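The Folding Cure

A story in four parts

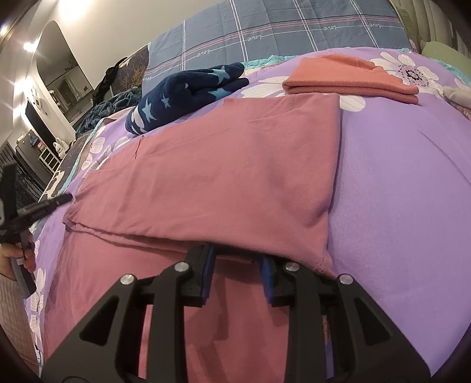 1. The pink thing

Kuldeep Solanki did not believe in folding. He believed in drawers, within reason, and in the chair by the window, where clothes could wait their turn. But his sister was coming in June to stay in the flat while he worked away, and she had sent him a booklet.

The booklet was called The Birka Way. It was thirty pages long and he had read nine of them standing up.

"Lay the garment flat on a calm surface," it said.

He looked at the bed. The sheet was lilac, with white daisies on it the size of saucers, and it had come from his mother, who had never in her life bought a calm surface. He laid the pink thing on it anyway. It was soft and knitted and it was not his. His sister had left it behind at New Year, and ever since then it had lived under the star blanket, or behind it, or for one long spell round the hot pipe in the bathroom.

"Thank the garment," said the booklet.

"No," said Kuldeep.

He folded it back on itself and looked at the result. A red thread hung down at one corner. He left that alone. He had pulled threads before and knew where it led.

2. Harsh explains

Harsh Vashisht from downstairs came up at half past ten to borrow the steps and stayed to give advice. Harsh had done the course. There was a course. It cost 840 pounds and was held in a hotel near the ring road, and at the end of it a man called Geert Stevens shook your hand and gave you a cotton bag.

"You're starting from the wrong end," Harsh said. "You find the garment's middle first."

"It hasn't got a middle. It's a jumper."

"Is it?"

Kuldeep looked again. He had been sure it was a jumper. Now that somebody had asked, it could have been the bottom half of something.

"Geert says every piece of cloth wants to be a rectangle," said Harsh.

"How would Geert know?"

"He was twenty years at Van Leeuwen. In table linen."

"Well, tablecloths are rectangles. They would be easily persuaded."

Harsh sat down on the corner of the bed and was told to get up again, as he was on the quilt. It was the grey-blue plaid one with "love" written along the stripes over and over, in the sort of handwriting you get on greetings cards. Kuldeep had slept under it for two winters and could not say it had made him any more loving. His mother thought otherwise, but she had bought it.

"You've got a coral one there," said Harsh, pointing. "That's lovely, that. Did you do that?"

"It came like that."

"From where?"

Kuldeep had to think. It had come out of his mother's case, which meant it had been folded by his mother, who had not been on a course or met Geert Stevens, and who folded things while arguing on the telephone.

"From home," he said.

Harsh bent down and studied the edges for some time. Then he said that of course there were natural folders, Geert had talked about them, but they were very rare and it was no use trying to copy them.

3. The test

The booklet said a properly folded garment should stand up on its own. There was a drawing of a shirt doing this, looking pleased with itself.

Kuldeep folded the pink thing in three and stood it up. It lay down. He folded it in four and stood it up and it leaned on the star blanket, which he had only rolled up to get it out of the way. The blanket gave, and the two of them went over together.

"That's the blanket's fault," said Harsh.

"The blanket hasn't done the course."

"You're not taking it seriously. Mwangi Rotich did his whole house in a weekend. He says he sleeps better. He says his knee's better."

"His knee?"

"From the bending. Or from not bending, I forget which. He doesn't have to look for things any more."

Kuldeep had known Mwangi Rotich for years and had never once seen him look for anything. He owned a few shirts and a good coat. You could have folded all of it during the adverts. As for the knee, Kuldeep remembered that Mwangi had also given up football in the spring, and he said so.

"It can be both," said Harsh.

"Then I'll give up football and keep the chair."

He tried it once more while Harsh was in the kitchen making tea that had not been offered. Arms in, if they were arms. Bottom up to the hem. He pressed it with the flat of his hand and it sighed a little and came open at one side. He pinched the edge shut, and for as long as he pinched it, it was perfect. He could see how a person might be won over, if that person was willing to stand at a bed holding a jumper for the rest of the morning.

He let go. It opened.

4. What his sister said

She arrived with one bag and a cold. She put the bag on the floor and looked into the bedroom, where the dark blue fluffy blanket was still in the heap it preferred, and then into the chest of drawers.

"You've done the drawers," she said.

"I read your booklet."

"What booklet?"

He fetched it. She turned it over. On the back was a small printed label with his address on it, flat 607, and above the address it said, To Our Valued Neighbour.

"I didn't send this," she said. "This is junk mail, Kuldeep. We get these. Ours was for gutters."

He thought about the morning he had spent, and about Harsh, and the 840 pounds, and the cotton bag. He decided not to mention it downstairs just yet.

His sister had found the pink thing by then. She shook it out with one snap, so that all of his work went at once, and held it up against the light from the window.

"I wondered where these were," she said, and went to put them on.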